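Sorting out a shared coat rail (and keeping it sorted)

Posted by Tayla Nepia, July 27, 2020
Filed under: office, storage, winter

Second time doing this one this year so writing it down properly. Last go was January, when there was hardly a coat on the thing. Now it's the middle of winter, everybody's got a jacket and a scarf and a spare jumper, and the rail by the door has gone feral again.

These notes are for a single rail shared by a smallish office. Works for a hallway at home too, or a share house. Skip to the bottom if you only want the short list.

What you need

- an hour, less if it's a short rail
- two big bags or empty boxes
- damp cloth, dry cloth
- sticky labels or masking tape + marker
- whatever hangers you've already got. Don't buy any yet

Before you start

Send a message round the day before. Mine was: "Doing the coat rail tomorrow after lunch. If it's yours and you want it, put your name on it or take it to your desk." That's plenty. Fasil Gidey replied to ask if a name on the hanger counts. No. Hangers get swapped about. Name goes on the coat, masking tape inside the collar, peels off after.

Pick a time when people are in but not leaving. Straight after lunch is good. Five o'clock is hopeless, you'll be in the way of the whole building.

Step 1. Pick up the floor first

Do this before you touch the rail. Anything that's slid off ends up underneath, and if you start hanging things up you'll stand on it. Or kick it further under. Pull the lot out into the open, shake it, chuck it over a chair. Check pockets as you go (tissues, tram tickets, one set of bike keys that had been missing since autumn).

Don't sort yet. Just get it off the floor.

Step 2. Split garments from empty hangers

Most of the mess on a shared rail is empties. People lift a coat off, leave the hanger wherever it was, then next person can't get theirs in, so they hang it on top of another coat. Or on the end, where it falls off.

So all the empties go to one place together. Bunch them. Garments get the rest of the length.

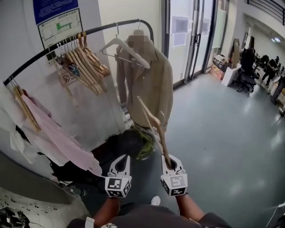 Empty wooden hangers bunched up, coat further along the rail.

On a curved rail like ours the bend matters. Hangers creep downhill if there's any slope in it at all, and the ones on the bend twist and fan out so they take up twice the room. Keep bulky coats off the curve if you can. Light stuff is OK there.

When you're moving hangers, take a few at a time, not the whole bunch. Lift, slide along, drop back over the rail. Dragging them scratches the finish and makes a noise that will get you a Look from the accounts end.

Step 3. Hooks all facing one way

Sounds fussy. Do it anyway. If half the hooks face the wall and half face the room you can't lift any of them out cleanly, they lock together. I go with the open end of the hook to the wall, so you lift and pull towards you. Either's fine as long as its the same for all of them.

Hold each one upright, hook clear of the others, then over the rail and let go. If you try to thread it in sideways between two others you'll knock both off.

A wooden hanger usually has a hook that swivels. Plastic ones often don't, so if you've got a plastic one that only faces the wrong way, turn the whole hanger round. The coat doesn't care.

Step 4. Sort the hangers by kind

Three piles is enough:

Wooden. For coats, blazers, anything heavy. Shoulders keep their shape.
Plastic. Shirts, cardigans, light stuff.
Wire. Bin, or take them back to the drycleaner if yours accepts them. They bend under a wet coat and leave rust on the collar.

Put wooden ones where people reach first. They grab whatever's nearest, that's all there is to it. If plastic is nearest then the heavy coats end up on plastic and by August you've got snapped ones.
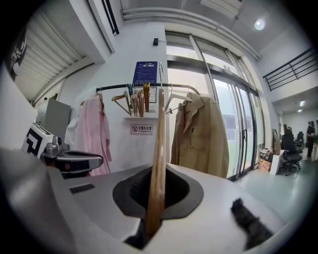

Wooden hanger going over the rail, hook at the back.

Ours had a few teal-green ones in with the wooden lot. I leave those mixed in for now, there's not enough of them to bother giving them their own spot. If you've got a dozen of one colour it's worth splitting them off, but for a handful don't waste the time.

While you've got each one in your hand, check:

- is the hook loose? Screw it back in, they mostly just turn clockwise
- any splinters or rough bits on the shoulders? Quick rub with fine sandpaper, or bin it
- is the bar across the bottom still seated both ends?
- clips still grip? Pinch your sleeve with one. If it slides off it's useless

Step 5. Wipe the rail

With everything pushed to one side, wipe the bare half with the damp cloth, then dry it. Swap sides. Black rails show every bit of dust and that dust ends up on the shoulders of pale coats. Do the wall shelf while you're there, if you've got one. And look up at whatever's pinned on the wall nearby, nothing long should be hanging in front of a notice people need to read.

Give the fixings a wiggle. If the rail moves, stop and get it tightened before anything heavy goes back on.

Step 6. Garments back on, in order

Long to short, starting from the end furthest from the door. Long coats at the door end get brushed past all day and pick up grime on the hem.

Do up the top button or the zip partway. Biggest single thing you can do to stop coats slipping. Collar flat, sleeves out straight and not stuffed up behind. Belts: through the loops and tied, or in the pocket. A dangling belt catches on the next hanger and then you've got two coats coming off at once.

Leave a hand's width between anything bulky. Wet coats want more, plus something under them on the floor. We use an old towel. Danai Sfakianakis reckons a boot tray's better and she's probably right, haven't got one yet.

Pale colours away from dark ones, at least when they're new. A dark wool coat will shed onto a light one and you'll be there with the sticky roller for ages.

Knits shouldn't be on hangers at all really. They stretch at the shoulder. Fold them, put them on a shelf, or over the bar of a hanger if there's nowhere else.

Step 7. Put the empties back last

Last job, and the one people skip. Once the coats are on, the spare hangers go in whatever's left, all together, hooks the same way. You want a few more than you have people. Extra ones past that come off the rail and into a box. An overfull rail is as bad as a short one.

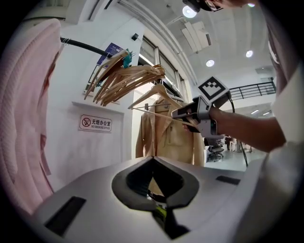

Photo: T. Nepia / Noltico

Adding them one by one takes a bit longer but you get a neater bunch. Hold by one shoulder, tip the hook over the rail, let it settle against the last one. If there are clips on the bar, slide them in from the ends a bit so they don't snag on the neighbour's.

Watch for coats hanging close to where you're working. Easy to poke one with the end of a hanger and have the sleeve come up with it. If it's tight, shift the coat down the rail first and bring it back after.

Step 8. Unclaimed stuff

There will be some. Into a bag, date on the bag, bag somewhere visible but not on the floor under the rail (it'll just become the new pile). Two weeks here, then the op shop. Message round once more before it goes. Panya Duangkaew got a very nice raincoat back that way after she'd sworn black and blue it was left on a train.

Don't bag anything with keys or a wallet in it, hand that to reception.

Keeping it that way

Tried a few things. What's stuck:

Take your hanger with you to the empties end when you take your coat off it. One second. There's a bit of tape on the rail marking where the empties start.

Friday afternoon, whoever's last to leave picks up anything off the floor.

No bags on the rail. Ever. A laptop bag on a hanger is how you lose the hook.

What didn't stick: names on hangers, a sign (too long, ignored), and colour coding by team. Colour coding lasted till the first rainy morning.

Questions I got last time

Are matching hangers worth it?
Looks nicer, and they nest better because the shoulders are all the same slope. But a mix works. Replace as they break.

How do I get creases out of something that's been on the floor?
Hang it properly overnight first, most drop out by themselves. Then steam if you need to. Check the label on anything lined.

Our rail's too short, what then?
Take spare hangers off, then take summer stuff off, then see. Usually it's long enough after that. If it isn't, a second rail below the first suits jackets and shirts but not long coats.

Can I hang two things on one hanger?
Shirt under jacket, fine. Two coats, no.

Do you do scarves?
Through the sleeve of the coat they belong with. Otherwise a basket.

Short version

Floor clear
Empties to one end
Hooks same way
Check and sort hangers
Wipe rail
Coats on, long to short, top button done up
Spares back, not too many
Bag the unclaimed, date it

Desta Alemneh has asked for the same thing on shoes. Will do, have to find the shoe rack first, it's behind the boxes somewhere.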